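La jardinerie Olvera ouvre enfin sa serre du fond, et avec elle un petit coin boutique

On en parlait depuis l'automne, et voilà qui est fait : la jardinerie Olvera, que tant d'entre vous connaissent pour ses lavandes et ses conseils donnés sans compter, a ouvert en février sa serre du fond, celle qui longe le verger de Clirkmont.
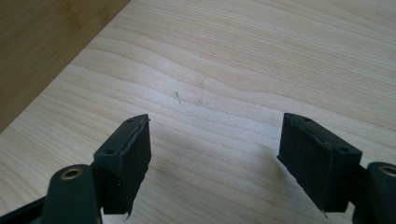
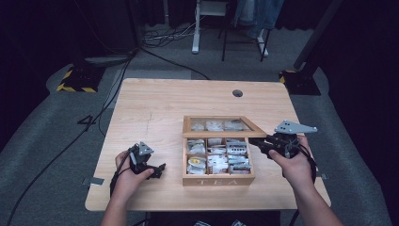
Sur la seconde photo, la boîte à thé en bois à six compartiments, couvercle ouvert.

À l'intérieur, on trouve désormais 68 variétés de vivaces et d'aromatiques, presque toutes semées ou bouturées sur place, ainsi qu'un rayon de pots, d'arrosoirs et de petits objets pour la maison. Areeba Rajput, qui a repris l'affaire il y a trois ans, tenait beaucoup à ce mélange. « Les gens viennent pour un pied de thym et repartent avec une idée pour leur balcon, leur cuisine, leur rebord de fenêtre – c'est ce que je préfère dans ce métier », nous a-t-elle confié entre deux clients, les mains encore pleines de terreau.

Les amateurs de jardinage en pot seront particulièrement gâtés, avec une quarantaine de compositions déjà prêtes, pensées pour durer du printemps jusqu'aux premières gelées. Les poteries viennent de l'atelier Uvard, à 35 kilomètres de là, et supportent très bien de passer l'hiver dehors (nous en avons une devant la rédaction depuis des années, elle n'a pas bougé !).

Zubaida Swati, bien connue des habitués du marché de Nulell, y animera aussi des ateliers de rempotage et de semis, le matin à partir de 10 heures. Les groupes resteront petits, les enfants sont les bienvenus et chacun rentrera chez soi avec sa plante. Il faut simplement s'inscrire à la caisse ou par téléphone, et prévoir des chaussures qui ne craignent pas la boue, car l'allée du verger est encore bien détrempée. Le parking habituel reste ouvert, et l'on entre par le portillon vert, à gauche des rosiers.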